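Trinkwasser im Haus: Was sich zum Jahreswechsel ändert

Rundbrief der Hausgemeinschaft Skollgate, 7. Dez. 2024

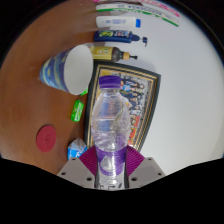

Klare Kunststoffflasche mit violettem Schraubverschluss. Im Haus soll künftig wieder mehr aus der Leitung getrunken werden.

Im Herbst wurden im gesamten Gebäude Skollgate die Trinkwasserleitungen untersucht. Anlass waren mehrere Beschwerden aus dem Seitenflügel über abgestandenes Wasser am Morgen und eine schwankende Temperatur in den oberen Stockwerken. Das Ergebnis liegt der Verwaltung jetzt vor. Das Wasser ist in allen Wohnungen zum Trinken geeignet. An der Anlage selbst muss trotzdem einiges gemacht werden, und ein Teil der Arbeiten betrifft auch die Wohnungen.

Was untersucht wurde

Das Ingenieurbüro Drurkmont hat an 36 Zapfstellen Proben genommen, verteilt auf beide Treppenhäuser, die Waschküche und die Gemeinschaftsküche im Erdgeschoss. Geprüft wurde auf Legionellen, Blei, Kupfer und Nickel. Bei den Legionellen gab es keinen auffälligen Befund. Blei wurde nirgends über dem Grenzwert gefunden. Das war zu erwarten, weil die alten Steigleitungen schon beim Dachausbau ersetzt worden sind. Bei Nickel lagen einzelne Proben höher als der Rest, aber ebenfalls im zulässigen Bereich. Sie stammen alle aus Küchen mit älteren Armaturen und wurden direkt nach dem Aufdrehen entnommen. Nach kurzem Ablaufen waren die Werte niedrig.

Wer die Einzelwerte der eigenen Wohnung sehen möchte, bekommt sie auf Anfrage von der Verwaltung. Der vollständige Bericht liegt im Büro zur Einsicht aus, kopiert werden kann er dort auch.

Der tote Strang im Seitenflügel

Die Beschwerden haben eine einfache Ursache. Im Keller unter dem Seitenflügel führt noch eine Leitung zur ehemaligen Bäckerei, die seit dem Auszug des Betriebs nicht mehr genutzt wird. Sie wurde damals am Ende verschlossen, vorne aber nicht abgetrennt. In diesem Stück steht das Wasser, und bei Druckschwankungen gelangt etwas davon zurück in den Strang, an dem die Wohnungen hängen. Drurkmont empfiehlt, die Leitung direkt am Abzweig zu trennen. Das wird gemacht, sobald die Firma Tveit einen Termin hat, voraussichtlich im Februar.

Für die Trennung muss das Wasser im Seitenflügel einen Vormittag lang abgestellt werden. Das Vorderhaus ist nicht betroffen. Der genaue Tag wird durch Aushang bekannt gegeben. Bitte füllen Sie am Abend vorher einen Topf oder Eimer ab, wenn Sie am Vormittag zu Hause sind, und lassen Sie keine Wasch- oder Spülmaschine laufen.

Zirkulation und Warmwasser

Die zweite Baustelle ist die Warmwasserzirkulation. Die Pumpe im Heizungskeller lief bisher nachts für mehrere Stunden nicht. Diese Einstellung stammt noch aus der Zeit der alten Heizung und sollte Strom sparen. Dadurch kühlte das Wasser in den Leitungen zu weit ab, und wer früh duscht, musste entsprechend lange warten. Die Nachtabschaltung ist inzwischen aufgehoben. In den oberen Wohnungen sollte das Warmwasser morgens jetzt deutlich schneller kommen.

Gleichzeitig werden die Regulierventile an den Strängen neu eingestellt. Zwei davon lassen sich nicht mehr bewegen und werden ausgetauscht. Die Ventile sitzen im Keller, in die Wohnungen muss dafür niemand.

Eckventile und Armaturen in den Wohnungen

In den Wohnungen prüft die Firma Tveit die Eckventile unter Spüle und Waschbecken. Viele davon sind seit dem Einbau nie gedreht worden und sitzen fest. Im Notfall lässt sich dann nur der ganze Strang absperren, wie im letzten Winter beim Wasserschaden im zweiten Stock. Räumen Sie bitte den Schrank unter der Spüle vor dem Termin so weit aus, dass man an die Ventile herankommt. Die Prüfung dauert in der Regel 12 Minuten je Wohnung. Defekte Eckventile werden gleich ersetzt, die Kosten übernimmt die Gemeinschaft.

Armaturen sind Sache der Eigentümer. Wer seine Küchenarmatur bei der Gelegenheit tauschen lassen will, kann das direkt mit der Firma vereinbaren. Für das Standardmodell ohne Brause werden einschließlich Montage 70 Euro berechnet. Mieterinnen und Mieter klären das bitte vorher mit der Vermieterseite.

Perlatoren können Sie selbst reinigen. Schrauben Sie das Sieb am Auslauf ab und legen Sie es über Nacht in verdünnte Zitronensäure. Danach gut ausspülen. Wenn sich das Sieb nicht mehr sauber bekommen lässt, gibt es Ersatz in jedem Baumarkt. Nehmen Sie das alte zum Vergleich mit, die Gewinde sind unterschiedlich.

Nach dem Urlaub

Über die Feiertage stehen viele Wohnungen leer. Wenn Sie mehrere Tage nicht da waren, lassen Sie in Küche und Bad das kalte Wasser laufen, bis es gleichmäßig kühl kommt, anschließend das warme, bis die Temperatur nicht mehr steigt. Den Duschkopf dabei am besten auf den Boden der Wanne legen und das Fenster öffnen. Das Gästebad nicht vergessen, falls vorhanden. Zum Blumengießen kann das abgelaufene Wasser natürlich verwendet werden.

Tischfilter mit Kartuschen sind bei unserem Wasser nicht nötig. Wer trotzdem einen benutzt, sollte ihn im Kühlschrank aufbewahren und die Kartusche nach Herstellerangabe wechseln.

Gemeinschaftsküche

Für Versammlungen und Feiern in der Gemeinschaftsküche wurden bisher regelmäßig Getränkekästen und Flaschen gekauft. Im abgelaufenen Jahr kamen dafür 707 Euro zusammen. Die Eigentümerversammlung hat beschlossen, dass stilles Wasser ab Januar nicht mehr eingekauft wird. Im Hängeschrank neben dem Fenster stehen jetzt Karaffen und zusätzliche Gläser. Sprudelwasser und Saft gibt es bei Versammlungen weiterhin. Bei privaten Feiern sorgt wie bisher jeder selbst für Getränke.

Leere Pfandflaschen bitte nach der Benutzung wieder mitnehmen. Der Abstellraum hinter der Küche ist dafür nicht vorgesehen und muss wegen des Zugangs zum Wasserzähler frei bleiben. Was dort zum Monatsende noch steht, wird abgegeben, und das Pfand geht in die Hofkasse.

Der Wasserhahn im Hof

Der Außenhahn am Fahrradschuppen ist seit letzter Woche abgestellt und entleert. Er bleibt es, bis kein Frost mehr zu erwarten ist. Wer im Winter ein Fahrrad abspülen muss, kann das Becken in der Waschküche benutzen und wischt danach bitte den Boden. Im Frühjahr bekommt der Hahn einen Rohrbelüfter, auch das stand im Bericht. Der Gartenschlauch hängt so lange im Keller am Haken bei den Schneeschiebern.

Terminvergabe

Die Termine für die Ventilprüfung werden über den Dienst Pakik vergeben, den viele schon von der Ablesung der Heizkörper kennen. Der Zugangscode liegt dem gedruckten Rundbrief bei. Wer keinen Internetzugang hat, trägt sich in die Liste am Schwarzen Brett im Vorderhaus ein. Wenn Sie an keinem der angebotenen Tage zu Hause sind, können Sie den Schlüssel in einem beschrifteten Umschlag im Büro abgeben oder Nachbarn bitten, zu öffnen.

Rückfragen zur Anlage und zum Bericht beantwortet Holger Midtbø von der Hausverwaltung, während der Bürozeiten oder per Zettel in den Briefkasten der Verwaltung. Bei einem Rohrbruch gilt weiterhin die Notrufnummer auf dem Aushang neben den Briefkästen. Zwischen den Feiertagen ist das Büro geschlossen, die Notrufnummer ist durchgehend besetzt.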